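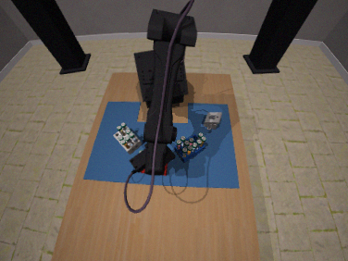
Figure 1. Table with a rectangular mat. The tabletop narrows toward its far edge.

Drawing and Measurement, Unit 3: One-Point Perspective
Course handout, revised 9 Aug 2022
Instructor: Fengying Dong
Section leaders: Jianguo Jin, Qianru Guo

3.1 Terms

The station point is the position of the eye. The picture plane is the flat surface on which the view is drawn, placed at right angles to the central line of sight. The ground plane is the horizontal surface that objects stand on. The horizon line is where a horizontal plane through the eye meets the picture plane. On a drawing with level sight, it is always at eye height.

The perpendicular distance from the station point to the picture plane is written d. The distance from the station point to an object, measured along the central line of sight, is written z. Both must be in the same unit. Students mix centimeters and millimeters on this unit more than on any other, so write the unit next to every value.

3.2 The scale rule

A segment of true length h, parallel to the picture plane and at distance z, is drawn at length

h' = h d / z

The rule follows from similar triangles. A segment lying in the picture plane has z = d and is drawn at true length. Doubling z halves the drawn length. The rule applies to heights and widths. It does not apply to depths, which run along the line of sight and are handled in 3.4.

Check: if d = 3000 mm and z = 3000 mm, then h' = h. If your construction gives anything else, the picture plane has been placed wrongly.

3.3 Vanishing points

All lines parallel to each other, and not parallel to the picture plane, are drawn toward a single vanishing point. If the lines are also horizontal, the point is on the horizon line. In one-point perspective, one family of edges is at right angles to the picture plane, and its vanishing point is the center of vision. Edges parallel to the picture plane have no vanishing point and keep their direction.

A rectangle lying flat, with two edges parallel to the picture plane, is therefore drawn as a trapezoid. The nearer of the parallel edges is the longer one.
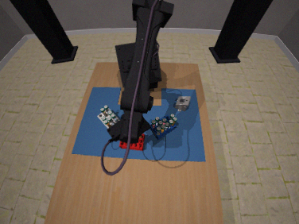

Figure 2. The mat drawn as a trapezoid, with the shorter edge at the far side.

3.4 Equal divisions in depth

Equal steps in depth are drawn as shrinking steps. Do not divide the receding side with a ruler. Use the diagonal method:

Draw both diagonals of the trapezoid. They cross at the perspective center.
Through the crossing, draw a line parallel to the near edge. This is the true halfway line.
Repeat in each half for quarters.

For an odd number of divisions, mark equal steps along the near edge, join the marks to the center of vision, and draw one diagonal. Each crossing fixes a depth line.

3.5 Exercises

Exercise 14. Draw a square floor of nine equal tiles using the second method in 3.4. Leave construction lines visible.
Exercise 15. Repeat with the horizon line raised. State which drawn lengths change and which do not.

Hand in both sheets to Huiling Cui in the Zakis room. Corrections to this handout go to Jianguo Jin.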